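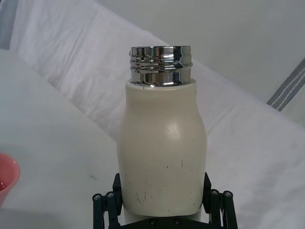
The Bottle You Won't Throw Out

Last updated: 2018-03-22
Print | E-mail this story
62 comments | 447 shares

Start with the dents. Everybody has one of these bottles now and nearly everybody's is beat up. Coating gone at the bottom, a nick near the shoulder, little dark lines where it's been rubbing against keys. You bought it white, or cream, or some color with the word "oat" in it, and for two weeks you carried it like an egg. Then it fell off the roof of the car.

And you kept it.

That's what I wanted to know about. Why we keep them, and what to do with them once they look like that. So I spent a chunk of the winter bothering people who fix, sell and hoard metal bottles, and I cleaned out my own cupboard too – more on that later, it was grim.

Dinesh Katiyar runs a repair counter at the back of Thakur, a kitchen supply store on a street that is mostly tire places. Pots, mostly. Pressure cooker gaskets. Rice cooker cords. But the bottles started coming in and he started saying yes.

"They want the scratches out," he says. "I tell them no. Scratches don't come out. What else is wrong with it?"

Usually something. The lid, nine times in ten. Lost, cracked, chewed by a dog. People turn up holding a bottle with no cap like they're carrying a bird with a hurt wing, and he has a drawer for that. It's a deep drawer. Caps from every brand, gaskets in sandwich bags, straws still in the wrapper. He tries one, tries another, listens for the thread to catch. If it goes on crooked he backs it off right away.

"You force it, you ruin the neck. Then I can't help."

The neck is the part he cares about. Hold a bottle under a lamp, he says, turn it slow, look at the threads. Bare metal, bright, should be smooth all the way around. A flat spot means it got dropped upside down. A rim with a bend in it won't ever seal, doesn't matter how new the cap is. A scuffed body he waves away completely. "That is paint. You don't drink the paint."

He charges two dollars for a gasket, and if he's in a good mood, which seemed to be most of the time, he throws it in.

Now the coating. Worth knowing a bit about this before you buy another one.

There's the slick, shiny kind, which shows fingerprints and chips in flakes. And there's the matte kind, a little grippy, sort of chalky to look at, and that's the one that took over. Powder goes on dry, gets baked, comes out tough. Tough isn't the same as clean looking though. Matte picks up dark marks from other metal, and on a pale bottle you see every one. Zippers do it. Car cupholders do it worst of all. Half the time the mark isn't even a scratch, it's metal from the other thing left behind on top.

Those ones you can shift. Baking soda, a few drops of water, a soft cloth, small circles. Go easy. I tried it on an old Brendex of mine that looked like it had been down a flight of stairs (it had) and maybe half the lines lifted. The other half were real. Did not try: steel wool, the green side of the sponge, bleach. Katiyar made a face when I so much as mentioned bleach.

Touch-up paint? People do it. Nail polish, appliance paint, the little bottles for bathtubs. Keep it well away from the rim and the threads. And it never matches. Cream is a terrible color to match, there are more creams than there are bottles.

Zsolt Szekeres doesn't bother with any of it. He teaches shop at a middle school and has more than 40 bottles on a shelf in his garage, all used, all bought at yard sales or handed over by friends who know what he's like. He won't clean the outsides. Insides yes, spotless, he showed me the brushes. Outsides he leaves.

"New ones are boring," he says. "There's nothing on them."

He took down a tall Irkent with the finish worn off in one long stripe. Bike cage, he figures, years of it. Another had a ring of dots low down on the body, all the same height, and he hasn't worked out what did that. A fence? A locker vent? He's asked around. It's still bugging him.

His favorite is a Bedari from a church sale, narrow at the bottom and fat in the middle so it sits in your hand right. He likes a curve. Straight-sided bottles slip, he says, and the ones with a waist down low are easier to grab out of a bag without looking. I had never thought about it. I've thought about it every day since.

Ok, the cleaning. This is what most people wrote in about when we asked in September, so, quickly.

Smell inside: it's the lid. Nearly always the lid. Pull the gasket out with a toothpick, not a knife, and look under it. Sorry. Soak the gasket in warm water and white vinegar, let it dry all the way, put it back the way it came. Take a phone picture first if you're like me and will forget which side was up.

Smell still there: bottle brush, dish soap, reach the shoulder. That inside curve right under the neck is where the brush skips. Bend the brush a bit. Then leave the thing open. Overnight, no cap, upright on the rack or tipped if your rack allows it. A bottle stored shut goes sour even when you washed it, and mine was prooof.

Threads: old toothbrush. Run it around the outside of the neck, then around the inside of the cap. Coffee people especialy. You would not believe the ring.

Dishwasher: check the bottom for a stamp. If it doesn't say, hand wash.

Tea stains: baking soda again, hot water, an hour.

So, my cupboard. I took everything down and put it on the counter and matched caps to bottles, and there were orphans on both sides. Two caps that fit nothing. A kid's bottle with a cartoon rubbed down to one ear. The bent ones went out. The orphans went to Katiyar's drawer, and he looked pretty happy about it, already had one of the caps on a bottle before I'd found my gloves.

I kept the ugly white one. Scuffed to bits round the bottom, threads still good. It's on my desk right now with the cap off, airing out.

Print | E-mail this story
62 comments | 447 shares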